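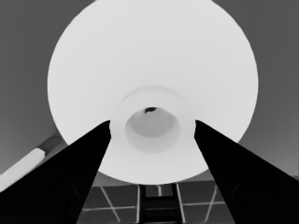

Wrist view in the sim, gripper coming up on the collar of the white funnel part

benchrat52
So I finally caved and got the Flemine sim pack from Andum, the one with the wrist camera view and the parts library. I've had it since Wednesday and I'm kind of hooked! Grayscale only on the cheap tier, which I thought would bug me, but for lining up the fingers on a neck like that one I don't miss the color at all. Anybody else running it? I'm mostly wondering if the paid tier is worth it.

Gilles Pruvost
I have the paid one. You get color and 2 extra seats, and that's pretty much it. The contact model is the same. I'd save your money unless you're sharing it with a team.

tallowhill
Pretty view, but I don't trust it. Look how soft the edges are. The fingers are just big black wedges, you can barely make out any shape on them. I used the Nullent package before and I could at least see what my fingertips were doing.

benchrat52
@tallowhill ok fair, the fingers are really dark. But I'm looking at the part, not the fingers? The collar reads fine to me, I can see the step where it meets the flare.

tallowhill
On a white part, sure. Try it with a black one and get back to me.

Charoen Somboon
You can bump the fill light, it's under Scene > Lamps and the default is way too low. I set mine to 4 and the fingers got a lot easier to read. Also, what's the little dark spot at the top of the opening? Is that in the mesh or is it a shading bug?

benchrat52
No idea!! I figured it was a hole in the model. I'll pull the mesh up tonight and check. Thanks for the lamp tip, didn't even know that menu existed (the manual is 52 pages and I've read maybe the first few).

Gilles Pruvost
Could be a flipped face. I had a few in the Le Goff parts set, and support sent me a fixed file the next morning. Write to them, they're quick.

tallowhill
Paying for a parts library and then fixing the parts, love it.

Gilles Pruvost
It was one email. Nullent never answered me at all.

benchrat52
Emailed them just now with the screenshot. Will post the mesh once I've had a look at it.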